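Last updated: July

Keeping or throwing away original boxes when space is short

Posted by Leonie Ehlers

I share a unit of 40 square metres with two other people. We repair and sell second-hand office equipment, and the boxes are getting out of hand. We keep nearly every carton that anything arrives in, in case it has to go back. Most of them never get used again. They lean against the walls, and the ones near the door have gone soft over the winter.

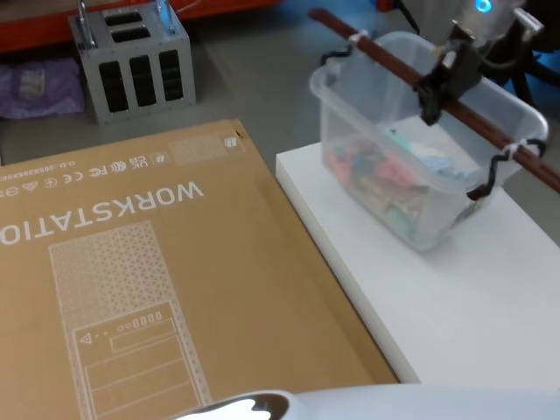 A workstation carton, lying flat.

I'd like a rule we can all stick to. How long do you keep the original box, and does it matter for the guarantee? Also, is there a decent way of storing the ones we do keep? We have a Buvby shelf in the back which is full, and money for one more shelf at most. My colleague wants to keep everything and I would happily get rid of the lot.

Posted by Rosemarie Schwerdtfeger

I ran the stockroom at Eichhorn for years and we had the same argument every spring. What we settled on was 90 days for ordinary goods. After that the box was flattened and went out with the paper. Anything expensive or an awkward shape we kept for the full guarantee period, together with the foam inserts, which are harder to replace than the cardboard.

On the guarantee, read the terms you were given. Faulty goods are one matter and changing your mind is another, and sellers can ask for different things in each case. I never had a claim refused over a missing box, but I did once pay for a carrier's damage because I'd packed a monitor badly.

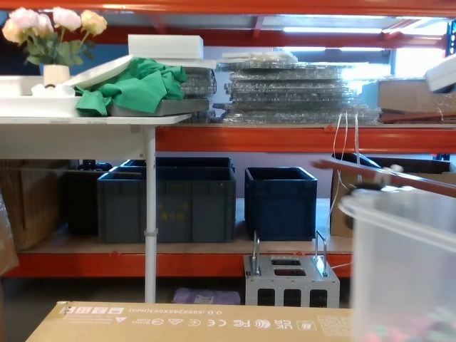
As for storage, flat boxes want to stand upright, like records in a crate. If you lay them in a pile you will always need the one at the bottom. Put the foam in a clear bag, tape the bag shut and write the name of the item on it in thick pen. Do the same on the narrow edge of the carton, so you can read it without pulling anything out.

Keep them off the floor as well. A concrete floor will make cardboard damp even when the room feels dry. A few battens underneath are enough.

A simple order to do it in:

1. Take everything out and sort it by the month you bought it.

2. Flatten whatever is past your date. Slit the tape, don't tear it, or the flaps come off and you can't use the box for anything else. 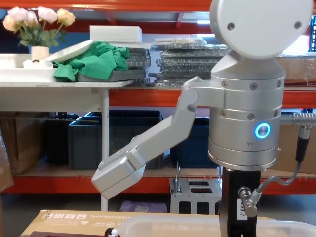 3. Offer the good plain ones to a neighbour who posts parcels. Ours took them all.

4. Write the throw-away date on every box you keep, before it goes back on the shelf.

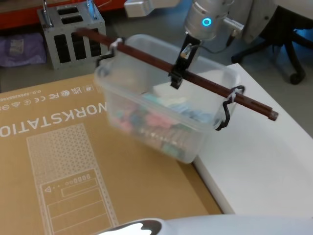 Posted by Hauke Harms

just bin them. we had 226 boxes in the cellar when we moved and used two. You can buy a new double wall carton for less than the space costs you. only thing I keep is the one for the big printer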